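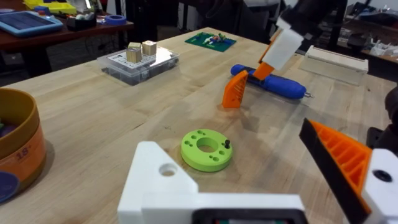
4. Reading your first export figures

1. Leave the Emby inverter running until dusk, then open the Totals page.
2. Write down Generated and Exported. Ours read 2,943 and 959 in July.
3. Compare Exported with your supplier's meter. If they differ by more than 5 per cent, believe the meter.

Note: the "Savings" screen assumes a tariff few homes in Javcombe pay. We would ignore it.

Caution: do not open the isolator cover. The maker calls it "user friendly". Angus Sutherland, who wires these, disagrees.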